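Last revised October 4, 2023

# Volcanic ash and fine dust in the home workshop

Ash from an eruption is crushed rock and glass. It scratches finished surfaces, clogs filters and holds moisture against bare metal. The notes below assume a light fall, the kind Brustville gets when the wind turns in September.

## Before the fall

- Close vents and tape the gap under the shop door.
- Unplug machines with open motors. Cover them with plastic sheeting and tape the bottom edge.
- Wipe a thin coat of paste wax on cast iron. Oil collects grit.
- Put hand tools in drawers. Planes and chisels go in first.

## Cleaning a bench top

Dry wiping is the usual cause of damage. Each pass drags glass across the finish, and the haze it leaves can't be buffed out of a soft varnish. Vacuum first with a brush head held just clear of the surface, then lift what remains with a damp cloth. Fold the cloth to a clean face after every stroke. Rinse it in a bucket, never in the sink, where ash settles in the trap and sets hard.

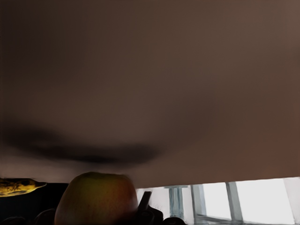 A reader in Karkwood objected that vacuuming ruined the motor of a shop vac within 9 days, and that misting the ash first would have saved it. The objection is fair for a vac with a foam sleeve only. Fit a pleated fine-dust filter and a collection bag, and empty the bag at half full. Misting works on thick deposits outdoors. On a bench it makes a paste that creeps into joints.

Small parts are cleaned separately:

1. Tip screws and fittings into a sieve and shake them over a bucket.
2. Rinse in clean water, 2 changes.
3. Dry in a low oven at 100 degrees Fahrenheit with the door ajar.

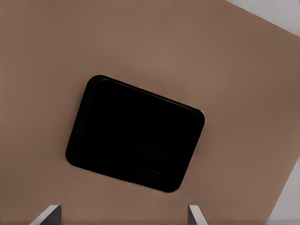 ## Filters and air

Check the furnace filter daily during a fall. A MERV 13 filter catches fine ash but loads quickly, and some older blowers can't pull through it once it is gray. Read the blower manual before fitting one. Wear an N95 mask for all of this work, including filter changes.

Bag used filters before carrying them through the house. Tapping a filter clean puts the finest fraction back in the air and opens holes in the pleats.

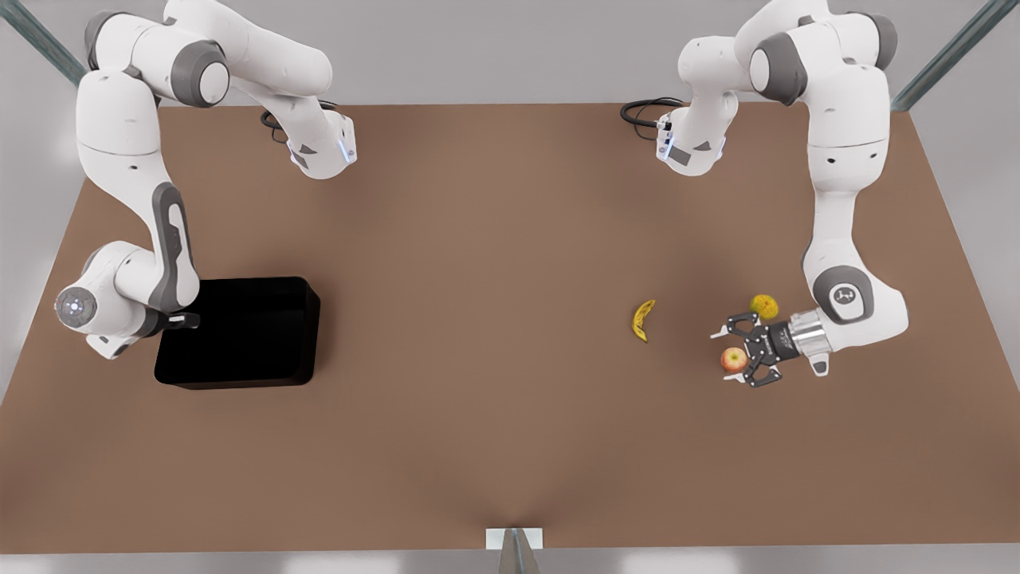 Washable filters are rinsed from the clean side toward the dirty side and dried fully before refitting. A damp one will cake at the first exposure. Keep a spare on the shelf so the system isn't run without a filter while the other dries.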